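Storau Weekly Medicine Organiser with Reminder Base

Product code: ST-47
Availability: In stock
Warranty: 2 years on the reminder base

If you or someone you care for takes more than a couple of medicines, you will know how quickly the mornings fill up with packets, bottles and second-guessing. Did I have the white one with breakfast, or was that yesterday? The Storau was made for exactly that sort of household, and we have been selling it happily through our little shop ever since we tried it out on our own families.

The organiser has a lift-out tray for each day of the week, and each tray is divided into morning, midday, evening and bedtime. The lids are stiff enough to stay shut in a handbag but have a good wide lip, so sore fingers can get underneath them (this was the thing my mum complained about with every other organiser she owned, and she owned a few!). The lettering is large and dark, and there are raised dots on the lids for anyone whose eyesight is not what it was.

The trays sit in the reminder base, which chimes and glows when a dose is due. You can set up to four times a day, and the chime keeps going gently every few minutes until you press the big button on the front. There is no app and no account to sign up for. It runs on mains power with a battery backup that will see you through a blackout of 18 hours, and it remembers your settings when the power comes back.

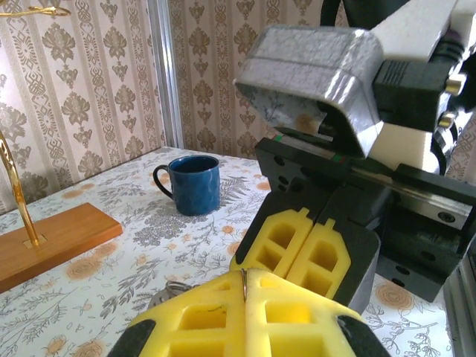
Filling it takes a bit of patience the first time. Wash and dry your hands, have your current medicines list in front of you, and do one medicine at a time across the whole week before moving on to the next. Please have a chat with your pharmacist before you start, as some tablets need to stay in their original foil or bottle, and anything that dissolves in the mouth usually does too. Liquids, creams and anything kept in the fridge should stay out of it altogether. And do keep the whole thing well out of reach of children - the lids are easy to open, and that applies to small hands as well.

Specifications

Weight with all trays: 880 g
Trays: 7, removable
Compartments: 28
Colours: Cream, slate blue
Cleaning: Trays by hand in warm soapy water; base with a damp cloth only
In the box: Base, trays, power adaptor, backup battery, large-print instructions

Goes well with

Zolto tablet cutter - has a covered blade and a soft rubber grip
Venckus travel pouch - holds up to two day trays, handy for a night at the grandkids' place
Bestus medicines list pad - tear-off sheets to take along to appointments

Questions before you buy?

Send us a note through the contact form and Shahram Rahimi will get back to you, usually by the next morning. He looks after all our daily living aids and is very happy to talk through sizes, replacement trays or setting the chimes for shift workers. For anything to do with the medicines themselves, including missed or doubled doses, please speak to your doctor or pharmacist.

Spare trays and lids can be ordered separately in both colours.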